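Does the grasp checker earn its keep? Testing slip detection on wrist camera images

Project report, Sanne Geerts
Thursday, April 18, 2019
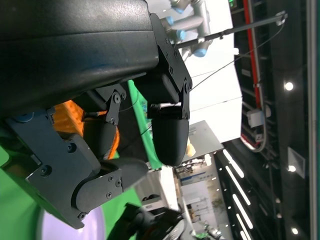 1. What I was asked to do

The Plircombe software decides where to put the fingers, closes them, and then asks a second program whether the object is really held. That second program is called Jastum. It looks at one wrist camera image after the fingers close and returns "held", "not held" or "unsure". The claim passed on to me with the code was that it is right nearly all the time, and that we could therefore drop the older check, which only reads how far the fingers have closed.

I didn't believe this when I started and I only half believe it now. My job was to find out how much Jastum adds, and whether it is looking at the object at all.

2. The images

I used 1457 images saved by the logger. Of these, 27 had no matching finger reading because the two clocks had drifted apart, so I threw them out and worked with 1430. I labelled them by hand over most of February. Mr Willems labelled a share of them separately so that we could compare. We disagreed mostly on soft objects, where part of the fabric sits behind a finger or a linkage and you have to guess how much of it is gripped.

The wrist view is awkward to work with. The hand takes up a lot of it, the room behind comes out sideways, and ceiling lights get in. A bright orange object between black fingers is easy for a person to spot. A small pale object on a grey table is much harder, and a program trained mainly on the first sort shouldn't get much credit for it.

3. Results

Jastum agreed with my labels on 87 per cent of the images. That sounds fine until you look at the finger reading alone, with one fixed threshold, which came within a few points of it. On hard objects the two were as good as level. Jastum was clearly better only on thin cloth, where the fingers close almost completely whether or not they have caught anything.

I also counted every "unsure" as a wrong answer. The earlier write-up left them out, and I think that is where most of its very high score came from. You can't leave them out on a working arm, which has to do something next.

4. Is it looking at the object?

To test this I painted a plain grey box over the space between the fingers in 40 images labelled "held" and ran them again. If Jastum used the object, it should have changed its mind on nearly all of them. It still said "held" for about half. When I covered the background and left the fingers alone, several answers changed that had no reason to.

My reading is that it has learned something about the arm's pose and the parts of the room that go with a good grasp. Most of the successful runs were logged on the same bench with the same green cloth up, so the link is there to be learned. I can't prove it from 40 images, and a grey box is itself an odd thing to show a program that has never seen one.

5. Changes to the code

The planner now calls the finger check first and asks Jastum only when the reading falls in the doubtful band. "Unsure" triggers a short lift and a second look, where before it was quietly treated as "held". I found that default in a settings file, with no comment beside it. The viewer, Lumia, now shows both answers next to each other.

6. What is still missing

All the images come from one room. I would want a set taken elsewhere, with the cloth down, before trusting the score for anything. The threshold was picked on the same images I tested it on, which flatters my side of the argument too. I had meant to split them by day and ran out of time, though the script for it is in the tools folder and runs as far as the plotting step.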